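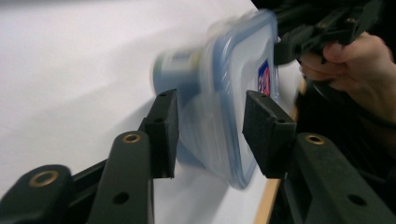 Asif Chaudhry

클레르노프(Clernov) 공동작업장 트룬데오(Trundeo) 손잡이형 그리퍼 제작 건에 관하여 핑거부 조립 현황을 보고드리며, 회원 여러분의 검토 의견을 요청합니다.

핑거 구동부는 평행 링크 방식입니다. 링크 상단 원형 보스에 황동 인서트를 열압입하고, 끝단에는 검은색 사각 패드 블록을 체결하였습니다. 손잡이를 제외한 조립체의 중량은 430g으로 측정되었습니다. 시험 대상물은 뚜껑 테두리가 하늘색인 투명 밀폐용기와 원통형 캔이며, 흰색 작업대 위에서 그리퍼 두 대를 함께 사용하고 있습니다.

검토를 요청드리는 사항은 다음과 같습니다.
첫째, 인서트 보스의 벽 두께를 현행 4mm로 유지하여도 무방한지 여부.
둘째, 패드 안쪽 면에 별도의 고무를 부착할 것인지 여부.

도면은 작업장 공유 폴더의 트룬데오 항목에 등록하였습니다.

나사산연구 님의 답변

도면을 확인하였습니다. 첫째 사항에 대하여 현행 유지에 반대합니다. 열압입 인서트는 축 방향 하중에는 비교적 잘 견디나, 링크가 반복하여 움직이는 부위에서는 보스 뿌리에 균열이 생기는 사례를 여러 차례 확인한 바 있습니다. 벽 두께를 5mm로 늘리거나, 인서트를 폐지하고 관통 볼트와 너트로 변경할 것을 권고합니다.

링크4절 님의 답변

위 의견에 일부 동의하기 어렵습니다. 관통 볼트로 변경할 경우 너트가 링크 바깥쪽으로 돌출되며, 도면상 옆 링크와의 간격이 충분하지 않습니다. 또한 이 그리퍼는 사람이 직접 들고 사용하는 기구이므로 1mm의 증가도 양쪽 링크를 합하면 무시할 수 없습니다. 출력 방향을 눕혀서 층이 하중과 나란하도록 조정하는 조치가 우선되어야 한다고 판단합니다.

둘째 사항에 대해서는 고무 부착에 찬성합니다. 밀폐용기는 모서리가 둥글어 단단한 면끼리 닿으면 돌아가기 쉽습니다.

나사산연구 님의 답변

출력 방향은 당연히 눕히는 것을 전제로 말씀드렸습니다. 너트 돌출은 육각 홈을 파서 해결할 수 있습니다. 간격 문제는 도면을 다시 확인한 후 회신하겠습니다.
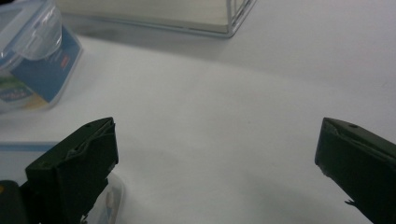
글쓴이: Asif Chaudhry | 등록일: 2018년 2월 23일 | 분류: 제작 경과

의견에 감사드립니다. 핑거를 넓게 벌린 상태의 자료를 추가로 등록합니다. 벌림 폭에 관한 문의가 쪽지로 접수되어 이 글에서 함께 답변드립니다. 작업대에 있는 파란색 라벨의 투명 용기를 기준으로 폭을 정하였고, 그 오른쪽과 아래쪽의 용기류는 이번 치수 검토에서 제외하였습니다.

개폐 반복 시험은 현재까지 1880회를 넘겼으며, 육안으로 확인되는 보스 균열은 없습니다. 이에 따라 벽 두께는 당분간 현행대로 유지하고자 합니다. 고무는 이멜(Imel) 시트를 재단하여 시험할 예정입니다.

나사산연구 님의 답변

시험 횟수만으로 현행 유지를 결정하는 것은 이르다고 봅니다. 하중을 걸지 않은 개폐라면 보스에 가해지는 힘이 실사용과 다릅니다. 용기를 파지한 상태의 기록을 별도로 제시하여 주시기 바랍니다.

아울러 오른쪽 핑거의 앞쪽 아래 모서리 부근에 가늘고 굽은 철사 또는 조각 같은 것이 튀어나와 있습니다. 파지 시험 전에 점검을 요청합니다.

바닥판 님의 답변

벌림 폭에 관하여 추가로 문의드립니다. 손잡이를 끝까지 놓았을 때의 최대 폭입니까, 아니면 멈춤턱에 걸린 폭입니까? 저는 12월에 발로치(Baloch) 도면으로 유사한 기구를 제작하였는데, 멈춤턱이 없어 링크가 사점을 넘어가는 문제가 있었습니다.

Asif Chaudhry 님의 답변

멈춤턱에 걸린 폭입니다. 멈춤턱의 위치는 도면 둘째 장에 표기되어 있습니다.

나사산연구 님께서 지적하신 모서리는 분해하여 점검하겠습니다. 용기를 파지한 상태의 반복 시험도 별도로 실시하고, 결과는 본 게시글에 이어서 등록하겠습니다. 벽 두께에 관한 결정은 그때까지 보류합니다.

링크4절 님의 답변

보류에 동의합니다. 다만 고무 시트를 먼저 부착하면 파지 조건이 달라지므로, 부착 전과 후의 기록을 구분하여 주시기 바랍니다.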